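About Traltska

Traltska makes plastic parts that carry printed square markers. The parts are white, the markers are black and white, and the two are supplied together as a finished item. We also supply the surfaces the parts are set out on and the backgrounds that stand behind them. The company works from one building in Harerbridge, where design, molding, marking, inspection and packing are done under one roof.

This page describes what we make, how it is made and how the rooms are arranged. Prices and lead times are given on request.

What a marked part is

A square marker is a pattern of black and white cells inside a dark border. Software that knows the pattern can find it in a photograph, read its number and work out where the marker is and how it is turned. When the marker is fixed to a part in a known place, the position of the part follows from the position of the marker. Everything then depends on how well the marker was placed and how flat it stays.

A paper label put on by hand meets the first need poorly and the second only for a while. Corners lift, the border gets rubbed, and a label that was cut slightly crooked gives an error that repeats in every measurement taken from it. Most of our first orders came from people who had made their own labels and were replacing them.

Customers use the parts for measuring work, camera calibration, teaching and object tracking. We do not write the software that reads the markers. We supply the pattern files used for each order in the format the customer asks for, along with the measured offset from the marker center to the reference corner of the part.

Product lines

Flerus is the parts line. It covers the molded white pieces in the catalog and any piece made to a customer drawing. The catalog has 153 shapes. Each shape is kept in the same resin and the same surface finish, so that parts bought in different years can be used together. The finish is a fine matte texture on the faces next to the marker. A glossy face throws a highlight under a ceiling light, and a highlight that crosses the border can stop a marker from being found.

Bustos is the surfaces line. It covers tabletops, mats and wall panels in plain colors. The standard tabletop color is black and the standard wall color is green. Both are sold separately. Tops are made to length up to our largest board and are drilled for clamps if a drilling plan is sent with the order. Wall panels are supplied unframed, with fixing strips for the rear.

We add to either line slowly. A new Flerus shape is kept in trial until the mold has run twice with a full cleaning in between and both runs have passed inspection.

How the parts are made

Resin is dried overnight and molded in the morning. The first parts from each run are set aside and scrapped while the mold comes up to temperature. After molding, parts rest on open trays until they have stopped shrinking. Marking too early is the most common cause of a marker that later sits off center, and the rest period is not shortened for urgent orders.

Gate marks are trimmed by hand. The trimmed spot is always on a face that carries no marker. Customers sending their own drawings should note which face can take the gate. If the drawing does not say, we propose one and wait for a written reply.

Markers are applied in one of two ways:

Direct print. The black cells are printed on the white plastic and the part supplies the white. It adds no measurable thickness, and the marker cannot peel. It needs a flat face.

Inlaid plate. A thin printed plate is set in a shallow pocket and bonded. The plate can be replaced when it wears, and the pocket holds it square. It costs more and needs a thicker wall.

Every marker has a white margin outside the black border. We hold the margin at no less than one cell wide and will not reduce it to fit a larger pattern on a small face. A smaller pattern with a proper margin is read more reliably than a larger one without it, particularly when parts are standing close together on a dark surface.

Inspection

Parts are inspected for size, flatness, marker position and marker contrast. Size and flatness are checked on samples. Marker position and contrast are checked on every part. A part that fails on position is not reworked, as a second print over the first leaves an uneven edge. It is ground up and the resin goes to non-catalog uses, mainly our own trays and spacers.

The flatness limit applies to the marked face only. Other faces follow the general molding tolerance. This is stated on the drawing and is worth reading before ordering parts that will be stacked.

Number blocks are reserved by customer on request. A customer with several rooms often wants no marker number used twice across all of them, and we keep a register for this. Pattern families have a fixed number of codes, so large reservations should be raised before the drawings are finished.

Surfaces and backgrounds

A white part needs a surface that separates it clearly from its surroundings. Black is the usual choice for the tabletop. It gives a hard outline on white plastic, and it shows crumbs, trimming dust and fingerprints early enough for them to be wiped off. The Bustos top has a low-sheen coating. It should be cleaned with a damp cloth and plain soap. Solvent wipes leave pale rings that do not come out.

Green is used behind the table for a different purpose. The parts are white with black patterns, so neither color is free for the wall. A flat, even green is found in neither and can be separated by color alone. The panel has to be free of texture and seams within the useful area. It should also stand far enough back that green light is not thrown onto the white faces. We recommend 650 mm between the rear edge of the tabletop and the panel as a starting distance, to be adjusted for the lights in the room.

Colors are matched to a retained sample for each batch. Panels from different batches should not be hung side by side if an even tone is needed. Batch numbers are on the rear.

Setting out the parts

Parts set in a row are easier to check than parts set in a group. The markers can be compared along one line, and a part that has been turned or swapped stands out. When a row is laid, the first part is placed against a straightedge, the rest follow, and the straightedge is then removed. Spacing should be wide enough that no part throws a shadow over the marker next to it.

White plastic parts with black-and-white square markers, in a row on a black tabletop with a flat green wall behind:
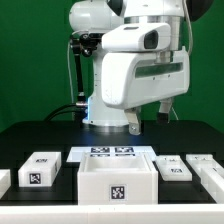

The Harerbridge building

The building has 2 floors. Molding, drying and resin storage are on the lower floor. Marking, inspection and packing are on the upper floor, where the temperature is held steady and dust is easier to control. Trays travel between the floors with lids on.

The marking room has north windows, all of them covered. Daylight changes through the shift and affects contrast readings. The lights are left on from the start of the shift to the end and are replaced as a full set, so that one old tube does not sit among new ones.

Packing is done in the room next to inspection. Parts are laid marker side up in cut foam, with a sheet of soft tissue over each layer. The order of the parts in the foam follows the order of their numbers. A printed list is placed on top with the part shape, marker number and measured offset for each position. Please keep this list. We can reprint it from the job number, but an unlabeled part with a worn marker can be hard to trace.

Tabletops are shipped face to face with a foam sheet between them. Wall panels are shipped flat and should be stored flat. Panels leaned against a wall for several weeks take on a bow that cannot be pressed out.

Orders and returns

We accept orders from companies, schools and individuals. Catalog shapes have no minimum quantity. Parts made to a drawing are subject to a mold charge, quoted before work begins. The mold stays in Harerbridge and is used only for the customer who paid for it.

Drawings should show the marked face, the marker size, the permitted gate face and the reference corner. Orders that leave out the reference corner are held until it is supplied.

Worn inlaid plates can be sent back for replacement. Return the whole part and leave the plate in its pocket, since prying it out usually damages the edge that keeps the new one square. Directly printed parts cannot be re-marked. Quote form 3507 with any return and write the job number on the outside of the box. Surfaces cut to length are not returnable unless they arrived damaged, in which case the wrapping should be kept until we have replied.

Last updated: 8 Jul 2023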